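4 Safe working at the table

Read this section before you connect the power supply. It applies to the Tritberg desktop arm with the standard gripper, mat and tray.

4.1 Before each run

1. Place the mat flat and set the tray where the arm can reach it without stretching.
2. Check that each servo plug is pushed fully home.
3. Lead cables over the joints with enough slack for full travel. Tape down any cable that crosses the reach of the arm.
4. Keep hands, sleeves and hair 40 cm from the arm while the power is on.

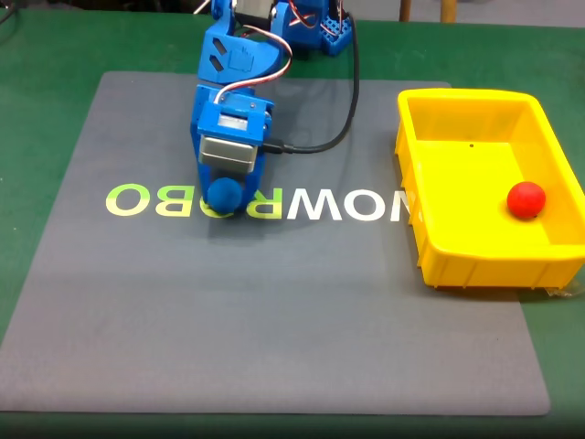
5. Run the first cycle at speed setting 2. Raise the speed only after 10 clean cycles.

CAUTION: The gripper does not sense fingers. Switch off at the supply before you reach in to free a ball.

4.2 Tray and surface checks

1. Look over the tray floor and the table between runs. Screws, clips, rings and wire ends can jam the jaws or work into a joint.
2. With the power off, remove loose parts by hand. Do not use the gripper to sweep them out. 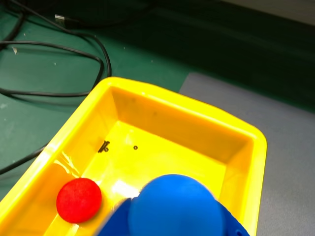 3. Keep spare leads and unused connectors clear of the tray rim.
4. Write down any jam or dropped ball in the run log, with the cycle number.

Note: Service the joints at 1,590 cycles or every August, whichever comes first. Send log sheets to Shufen Kong at the Troswood workshop.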